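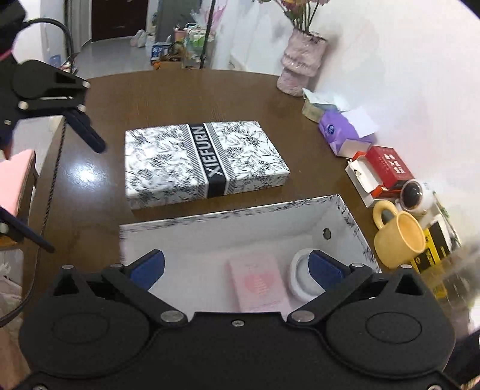

What does packaging have to do for a product?

It has to hold the goods together, keep them from harm between the maker and the buyer, and tell people what they are buying. Everything else a package does is built on those jobs.

Chapter 4
Packaging and the Small Producer

Most people handle dozens of packages a day and think about very few of them. A milk carton is opened, emptied, and thrown out. For the business that filled it, the carton was a cost, a legal requirement, a piece of advertising, and a problem to be solved before a single quart could be sold. This chapter looks at packaging from the side of the business.

4.1 Three layers

People in the trade speak of primary, secondary, and tertiary packaging. Primary packaging touches the product: the jar around the jam, the wrapper around the soap. Secondary packaging groups or presents one or more primary packages, as a gift box does. Tertiary packaging is for transport and storage. Shoppers rarely see it, but shipping cases and pallet wrap decide whether the other two layers arrive in good shape.

The lines between layers are not always sharp. A shoe box is primary packaging by the strict meaning of the word, yet stores stack it and ship it as if it were secondary. When you do the exercises at the end of the chapter, state which meaning you are using.
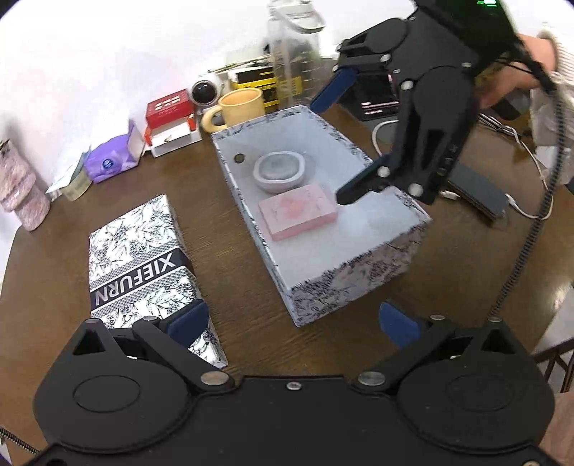

Secondary packaging is where small producers tend to overspend. It is the layer customers notice first, and it is sold by suppliers who know that. A rigid box with a lift-off lid can cost several times as much as a folding carton of the same size. It also ships assembled, so the buyer pays to move and store a good deal of air.

4.2 The Skollell case

Skollell is a soap maker in the town of Plinmont. In its first year it sold at markets, with each bar wrapped in plain paper. When a gift shop chain, Humphreys, asked for boxed sets of 2 bars, Skollell ordered 900 rigid boxes from a printer called Gekalari. The printer's lowest price began at 600, and the larger order brought the cost per box down further.

Humphreys took 300 sets in July and did not reorder. Skollell was left with 600 boxes sized for one product and no second product that fit them. The boxes filled most of a storeroom — space the firm had been using to cure soap — and production slowed until other shelving was found.

Nothing was wrong with the boxes themselves. The mistake was in treating the price per box as the whole cost. Storage, the money tied up in stock, and the risk of a canceled line all belong in the same sum. Section 4.3 shows how to set out that sum, beginning with the minimum order.

Key terms: primary packaging, secondary packaging, tertiary packaging, rigid box, folding carton, minimum order, carrying cost.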